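Reading time: 2 minutes

Shelf-life dating on flexible packs – speaker notes, 9/29/20

Start with the scope. The talk covers date coding on small flexible packs only. Jars and cartons were dealt with in the spring session and the slides for those are on the shared drive.

Sample: 2,542 packs, drawn from the Covarwood and Citow lines. Of these, 678 had a code that failed the reading check at arm's length. Say clearly that a fail means one or more characters could not be read. It does not mean the date was wrong.

Explain the two code positions. On Covarwood packs the date goes on the back panel, before filling. On Citow packs it goes next to the end seal, after filling. The second position gives more trouble. Film near a seal is rarely flat when it passes under the print head, and the characters stretch or close up. 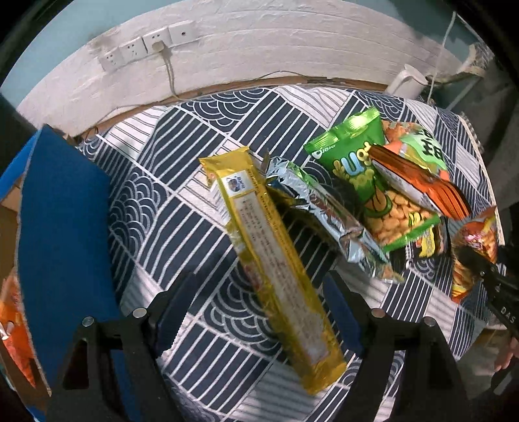
Next, character height. Both lines print at the smallest setting the coder allows. Kamath ran 11 trials at the next size up and the fail rate fell in all but two. Those two used a worn ribbon, so leave them out of the main chart but mention them if asked.

Pause here for questions on ribbon life. Keep it short.

Contrast. Dark ink on a light panel reads well. Dark ink on strong colour reads less well under shop lighting, and the difference grows as the ink ages. Galau stored packs for 19 weeks and checked them at the start and end only – there are no readings in between, and the line on the slide should not be taken as a curve.

Wording. "Best before" and "use by" are still mixed up by shoppers. Refer to the handout, do not read it out.

Last slide: move the code away from the seal, go up one size, log ribbon changes by shift. Costs are in the appendix. The Citow figures there are for one line and exclude down time.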